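Preparing a Household Altar for the Autumn Ancestor Rite

Guidance for families of the Bretberg Interfaith Center
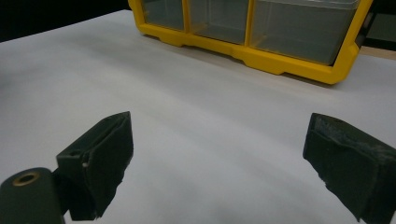 Purpose of this guidance

Many families in Bretberg keep a household altar throughout the year and prepare it with particular care in September, when departed relatives are remembered. Customs differ between regions and between households. The order given below is the one taught at the Center, and it may be adapted where an elder or a family priest has given other instructions. Where the two differ, the family custom should be followed.

The full preparation takes one evening and part of the following morning. Families observing the rite for the first time are advised to read the entire page before beginning.

Choosing the place

The altar should stand in a clean part of the home, away from the bathroom and from any passage where people must step around it. A shelf, a low table or a cabinet top is suitable. In most households the person offering prayers faces east for daily worship and south for the remembrance of ancestors. If the room does not allow both, a small separate tray may be set out for the ancestors and removed when the rite is complete.

Photographs of departed relatives are kept apart from images of deities. They may hang on a neighboring wall or stand on a lower shelf. Photographs of living persons are not placed with them.

Cleaning the altar

1. Remove all images, lamps and vessels, and set them on a clean cloth. They should not be placed directly on the floor.

2. Wipe the surface with plain water and allow it to dry. Strong household cleaners leave an odor that competes with the incense.

3. Clean brass vessels with tamarind or lemon, rinse them well and dry them with a cotton cloth. Silver-plated items require only a soft cloth. Painted clay figures must never be washed; use a dry brush.

4. Collect old flowers, ash and burned wicks. Flowers may be returned to the soil of a garden or a potted plant. Families in the Nolte apartments may bring them to the garden beds behind the Center on Thursday.

5. Lay a fresh cloth. White or undyed cotton is customary for this rite. Red cloth is reserved for festivals.

Items required

A brass or steel tray
A small vessel of clean water with a spoon
Black sesame seeds
Uncooked rice
Cotton wicks, and sesame oil or ghee
Incense
5 pieces of fruit, whole and unbruised
White flowers, without strong thorns

Black sesame and ready-rolled wicks are available at the Pastotell market. Packets opened for cooking should not be used for offerings.

Order of the morning offering

Those taking part should bathe and put on clean clothing before approaching the altar. Food intended as an offering is not tasted during cooking.

Light the lamp first, then the incense from the lamp. Place the flowers before the images and offer a short prayer to the household deity. After this, turn to face south and name the relatives being remembered, beginning with the most recent generation and moving back as far as the family is able. A name that has been lost may be replaced with the relationship alone, such as "my grandfather's mother."

With each name, pour a spoonful of water mixed with sesame seeds over the right hand into the tray. Close with a period of silence. The water is afterward poured at the foot of a tree or plant.

A portion of the morning meal is then set outside for birds before the family eats. Residents of Clorkport should note that food may not be left on shared walkways. A balcony or windowsill is acceptable.

Safety

Lamps must stand on a metal or stone base and may not be left burning in an empty room. Keep curtains and paper decorations well clear of the flame. Where open flame is prohibited by a lease, an electric lamp may be used.

Further assistance

A printed copy of the prayers, with transliteration, may be requested at the front desk in Room 22. Large-print copies are also kept there.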